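Search this site... Search Go

Notes from the laundry corner

June 2019

Hello again from the Selleck shop! A few of you wrote in after the February issue asking when we'd get off the subject of towels, so I'm happy to report that we have moved on to loading a washer, and I've been living in front of that machine ever since.

The job sounds tiny. Basket on the floor, door open, clothes go in. I drive the two arms by hand, the system records what I see and what the joints do, and when the shirt is in the drum I hit save and set it all up again. We're at 1,019 saved runs as I type this and the plan (Ayele's plan, they're the ones paying for the washer) calls for 1,339 before we train anything serious. So I have some shirts ahead of me.

What I've learned so far is that the basket matters more than the machine. A garment bunched in the middle is a lovely thing. A garment with one sleeve hooked over the rim will eat your whole morning, because you grab it, you lift, and the basket comes along for the ride. I used to throw those runs out. Now I keep them as long as I recover and finish the load, and I tag them so the Felura folks can weigh them differently when they build the training set. They want the messy ones! They've asked for more messy ones!
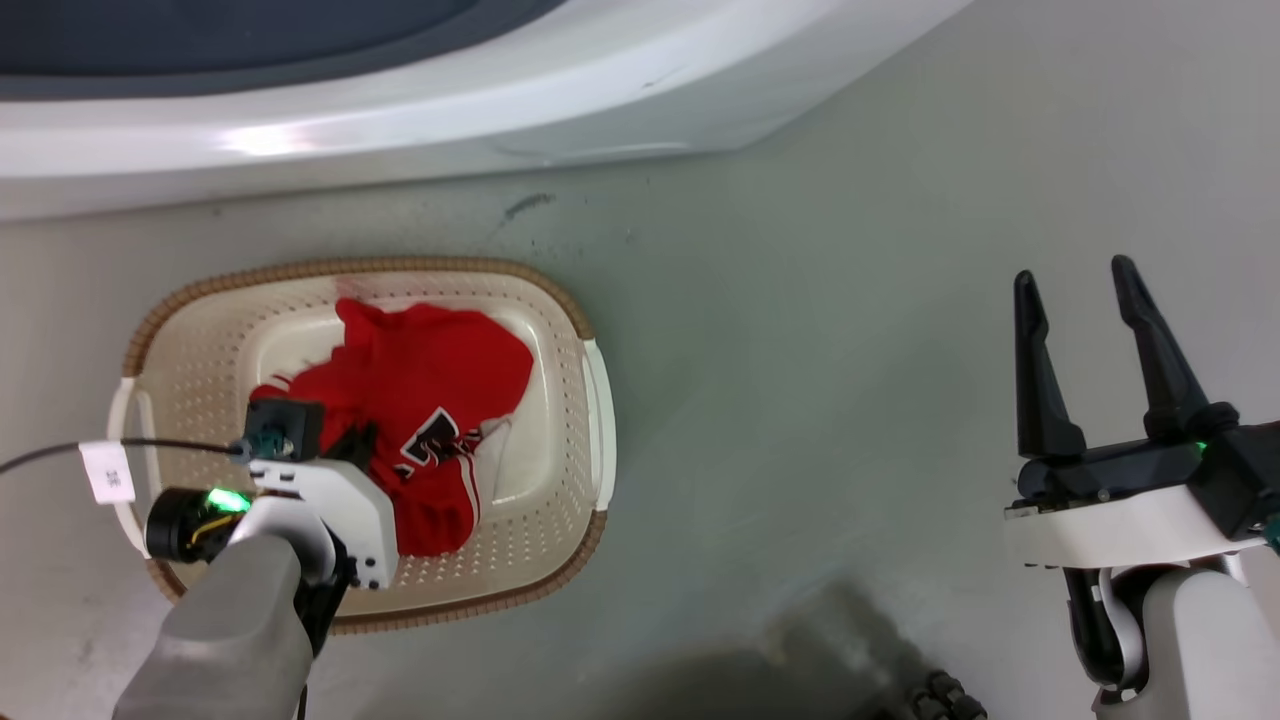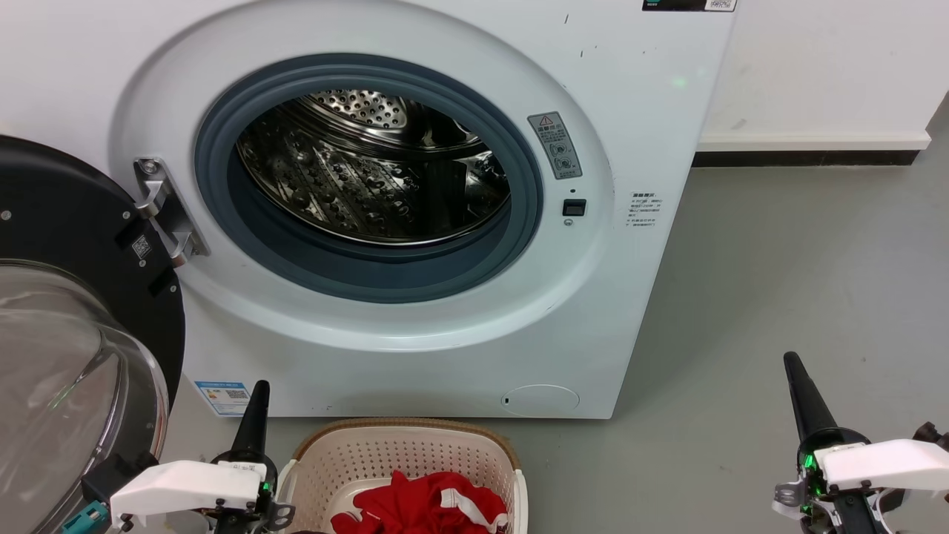
Top: an arm down in the basket with the red garment. Bottom: the basket in front of the open washer.

My other headache is the door. We start every run with it already open, and I'm still arguing for a second batch where the robot has to open it first. I lost that argument twice this spring and I plan to bring it up again, so if you're reading this, Plivard people, consider yourselves warned.

Small stuff: I've started moving the basket a few inches between runs, left, right, closer, farther, and I drop the clothes in from standing height so the pile lands however it wants. My early batches were way too tidy. I was folding things without noticing (blame my mother) and the first little test model got very good at picking up folded shirts and pretty hopeless at everything else.

I also cut my sessions down to 6 loads before a break. My hands get lazy after that and the grabs get sloppy in a way that doesn't help anyone.

Next issue: socks, if I can talk myself into it.

Comments (3)

dryer_lint: Do you tag the runs where you drop something on the floor, or just pick it up and keep going?

Maplewood22: Team door here. Mine sticks, so I'd love to see a robot deal with that.

knobturner: Please do socks. I've been trying to get a gripper to pick up a single sock since winter and I could use the company.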